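Workshop notebook - textiles bench
Sunday, November 21, 2021

In on my own today. Jasmina left a note on Friday asking for the cloths to be sorted and folded before the Trernora order goes through, so that we know which ones are fit to go back on the shelf and which are for rags. I put the dark mat down first. Lint shows up on it straight away, but it does creep and ruck up towards the back of the bench. Needs taping or a heavier edge. I have written this in the book before.

Mixed load to start with, everything from the drying rack in one go. I did not sort it beforehand.
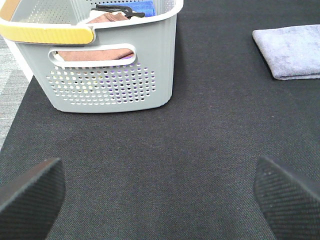 Grey basket with the yellow grip. Brown towel, blue cloth, white and purple further in.

Points on the basket. The holes in the side are useful for seeing what colours are left without digging about. The slot at the front is less good, as corners of cloth get caught in it when you pull from the bottom. Take from the top. Also, clips and hangers are to come out before the folding starts and go in the drawer under the window. A clip left in a pile marks the cloth if it sits over a weekend.

Folding method, same as Nelli wrote up in November last year:
Lay flat, long side towards you.
Fold in half, then in half again the other way.
Smooth from the middle out.
Folded edge faces the front of the shelf.

I stayed with this for the plush ones. For thin cloths I would go one fold further, otherwise they slide about in the stack. 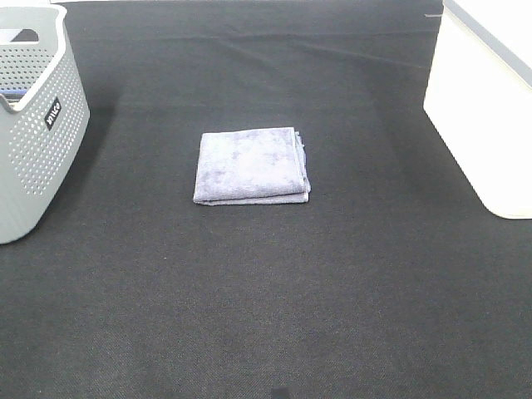

Lavender towel, folded. Lower left corner sticks out a little past the layer above.

That corner is what I mean by "near enough". Jasmina wants the edges dead level and I can see why for the display shelf, but for bench stock I don't think it matters. The plush towels never line up completely anyway, the layers are too springy. Blotchy look on the top is only the pile lying different ways, going by the others of this sort. Brush it with the flat of your hand and look again before putting anything down as stained.

Weighed 2 of the plush ones on the small scale while I was at it. The Plinder came out at 133 g, the Barroso at nearly 300 g. Big difference for towels we have been charging to the same line. Nelli, can you check what we paid for each? The Clakano price list is in the blue folder, or was.

Tea, then on to the pale ones.
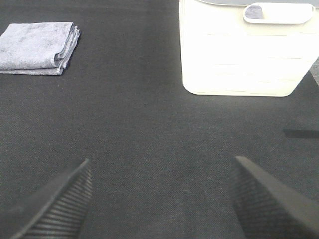
Light grey towel, folded. Bottom edge uneven. White bin to the right.

Same trouble with the bottom edge as on the lavender one. On a pale towel it catches the eye more, and there is some darker shading on the top face. Could be the pile again. I have put it down as "check in daylight" and not as a reject.

Labels for the shelf still to be done. I would like them by type of cloth, with colour second, because people come in asking for "a thick one" and never for a grey one.

To do:
Tape for the back edge of the mat
Ask Nelli about Plinder and Barroso prices
Check the light grey towel by the window
Empty the clip drawer, it barely shuts
Jasmina to say whether bench stock needs level edges or only the display shelf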